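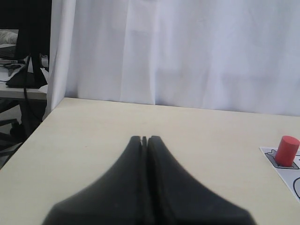 Una mesa clara y, detrás, la cortina blanca.

Henryk Zalewska llegó a Kirkcombe en el último autobús, con una maleta y la llave de la casa de su tía. Llovía. Subió la cuesta sin paraguas, abrió la puerta al segundo intento y dejó la maleta en el pasillo.

La tía había muerto en noviembre. La carta del notario decía que la casa era suya y que había una deuda pendiente de 400 libras con un tal Witold Mazurek, relojero. No explicaba el motivo.

Durmió en el sofá, con el abrigo puesto. Por la mañana buscó café y encontró achicoria. Se la bebió de pie y bajó al pueblo.

La relojería estaba entre la panadería y una tienda cerrada que todavía conservaba el rótulo de Sikora. Mazurek era un hombre ancho, de manos pequeñas. No le preguntó quién era.

—Tiene la nariz de ella —dijo.

—Vengo por la deuda.

—No corre prisa.

—Prefiero pagarla.

Mazurek se metió en la trastienda y volvió con un reloj de pared envuelto en una manta. Lo puso sobre el mostrador y apartó la tela. La caja era de nogal y tenía una raja en un lado.

—Me lo trajo hace 16 años —dijo—. Quería que atrasara.

—¿Que lo arreglara?

—Que atrasara. Diez minutos al día. Le dije que eso no se hacía y me contestó que me lo pagaría bien. Después venía todos los meses a ver cómo iba.

—¿Y cómo iba?

—Mal. Siempre ha sido un reloj muy exacto.

Henryk miró la esfera. Marcaba las once menos veinte, la misma hora que su muñeca. Preguntó para qué quería su tía un reloj que atrasara y Mazurek se encogió de hombros. Luego dijo que el tren de Rimura pasaba entonces a las seis y diez de la tarde, y que en aquel tren se había ido alguien. No dijo quién. Henryk tampoco lo preguntó, aunque recordaba una fotografía en la cómoda, vuelta contra la pared.

Contó los billetes sobre el mostrador. Mazurek los separó en dos montones y le devolvió uno.

—No llegué a conseguirlo —dijo—. Le cobro la mitad.

Henryk subió la cuesta con el reloj en brazos, parándose cada poco. En casa buscó un clavo y encontró uno ya puesto, en la pared de la cocina, con un cerco más claro alrededor. Colgó el reloj y le dio cuerda. Después fue al dormitorio y le dio la vuelta a la fotografía. Era un andén vacío.

Se sentó en la cocina hasta las seis y diez. El tren ya no pasaba por allí desde hacía años. Cuando el reloj dio la media, se levantó y puso agua a calentar.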